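Mostex 4-Slice Toaster, brushed stainless
Item 1332 – in stock, 2 left at Prarnley, more due in May

Four long slots, so proper bread fits and not just the square stuff. Brushed steel body, rounded at the ends. Fingerprints wipe off with a damp cloth, don't use scouring pads on it please, they leave marks and we can't take it back after that.

Guide wires inside each slot. Thin slices, thick slices, teacakes, all fine. Crumpets – do them twice on medium. Unplug it and let it cool before you go anywhere near the crumbs.

Cable is 112 cm. Measure first if your socket is round the corner, we get alot of calls about this.
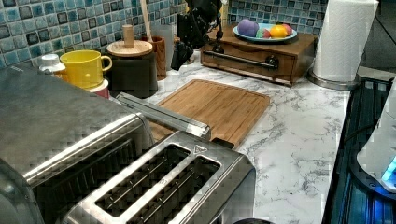 Mostex four-slice on a marble-patterned worktop, bamboo board behind.

Needs a bit of depth on the counter so check your space, and don't push it in under a low cupboard when it's on. Board is sold seperately, see the Berkine page (bamboo, juice groove round the edge). Mugs and canisters not included.

Also fits: Tedesco warming rack, sits on top, order at the same time and it goes in one parcel.

Delivery – order before noon Thursday for the weekend van. Collection from the Prarnley counter any day we're open, bring your order number. Returns unused and in the box.

Spares and anything odd, ask for Dario Sala on the parts desk.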